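Two Hours of Humming at Tevurness

I'd been meaning to go to the December open day at Tevurness for ages, and this time I finally booked the train before I could talk myself out of it. If you don't know it, Tevurness is the sound and breath centre out past the estuary, in what used to be a boat shed and still smells a bit like one when the heaters come on. They run chanting weekends, gong baths, a slow sort of breathing class they call Karam, and twice a year they open the doors so people can wander about and try everything for nothing.

I got there at half past nine with wet shoes and no breakfast. Luckily the kitchen had cardamom buns going (I had two, and then a third on the way home, wrapped in a napkin in my coat pocket). The welcome was Dalal Yammine, who has been teaching there for 20 years and has the sort of speaking voice that makes you want to sit down wherever you happen to be standing. She gave a short talk about how the place started and then said, more or less, take your shoes off and come and make some noise.

So we did! The first session was in the long room, all of us on folded blankets facing the windows. We started with one long hum on the out-breath, lips closed, tongue resting behind the top teeth. I've done this at home with a recording and always felt daft. With a room full of people it's a completely different animal. You lose track of which sound is yours after a few minutes, and I could feel it in my breastbone and, oddly, in my back teeth. Then Dalal brought in a hand position, thumb to ring finger, palms up on the knees, and we went round again with an open "aah". My left foot went to sleep. I didn't care much.

After that came the Hada, which I'd only read about. It's a chant in 7 parts, each a little lower than the one before, and you're meant to let your attention drop down the body as the note drops, from the crown of the head to the base of the spine. Dalal told us that she thinks of it as walking down a staircase in the dark in your own house. I got as far as the fifth step before I started wondering whether I'd locked the back door. The woman next to me was crying in a quiet, contented way and accepted one of my napkins afterwards.

Lunch was lentil soup, very peppery, and far too much bread. There's a small shop by the door with incense, cushions, brass bowls in every size and a shelf of second-hand books, where I found a paperback on breath and the Psalms that I've been after for years. The owner's name was inked inside the cover with a little drawing of a heron. I nearly bought a bowl as well, but they get expensive quickly once you like the deep ones.

The afternoon belonged to Qusai Chidiac, who looks after Cellska, their listening room. It's round, with a low ceiling and carpet halfway up the walls, and you lie with your head towards the middle while he plays drones and recorded chant very softly. He has 4000 recordings in the archive now, many of them made in people's kitchens and front rooms, and he chose a few for us with long silences between. One was an old man singing a blessing over bread, with a kettle starting up behind him. I think that was my favourite thing of the whole day. I may also have nodded off, going by the crease the cushion left on my cheek.
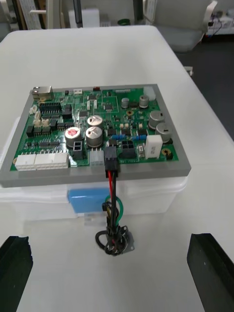 Do you need to be able to sing to join in with the chanting?

Anyone who can hum can do it. Dalal keeps the notes low and in the middle of most people's range, and if one is out of reach you simply breathe along and come back in on the next.

We finished at four with tea and a last short hum, standing up this time in our coats. The bus back to the station only comes once an hour, so do check the times before you settle in with a second cup, as I didn't, and stood at the stop practising my Hada under my scarf. I've put my name down for the spring weekend and I'm taking thicker socks.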